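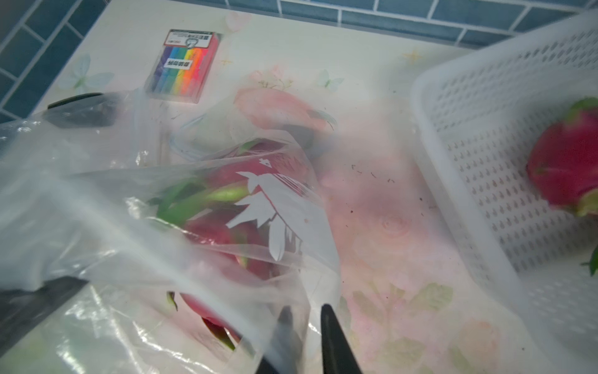

Flowered cloth, bagged dragon fruit, one in the basket, sticky notes at the back.

August, a bit after 2 in the afternoon. Back on the fruit for the Romelley recipe cards, batch 226. I've pretty much taken over the tiled corner for this and I'm not giving it back until the sorbet trials are finished (sorry, everyone).

Dragon fruit prep notes, mostly so I stop relearning them every time. I've been keeping them in the thin clear bags and I'm still not sold on it. The bag is handy for carrying and hopeless for everything else - you can't get at one fruit without dragging the whole lot around, and those leafy bits snag on the film. The mesh basket is much nicer to work out of. Tamsin Ruawai says to move them over as soon as they come in and keep the bag for the peelings, and I think she's right, so that's the plan from now on.

Weights: the Hinds box came to 3,777 grams on the big scale, with the box already taken off. Peel and trimmings are the part I keep guessing wrong. I'd put down 30 percent loss on the last card and Tamsin crossed it out with a big question mark, so I'm going to weigh the skins separately this time and stop arguing about it! Flesh goes into the Zetlow tubs, lids on, straight in the fridge.

I love the rainbow sticky notes for this, by the way. Purple for whole fruit, green for cut, yellow for puree, red for do not eat (you know who you are). The cellophane stays on until I've got a dry pair of hands, because the last pack got juice all down one side and the pages stuck in a lump.

The tablecloth: yes, it's the one with the butterflies and the gold stars. It's shiny and I like it. Pink juice is the worry, though. I tried a drop on a corner of the old cloth and left it for 47 minutes, and it wiped off with plain water but I had to rub. Going to put a tray under the cutting board anyway.

Still to do:
Ring Grirnudetti about the smaller tubs, the ones we have are too deep.
Sharpen the short knife.
Find out if the seeds clog the fine sieve. Tamsin thinks they will, I think the coarse one is enough for puree and we can leave the seeds in.
Write the new loss figure on the card in pen this time.

Puree tomorrow if the fridge shelf is clear.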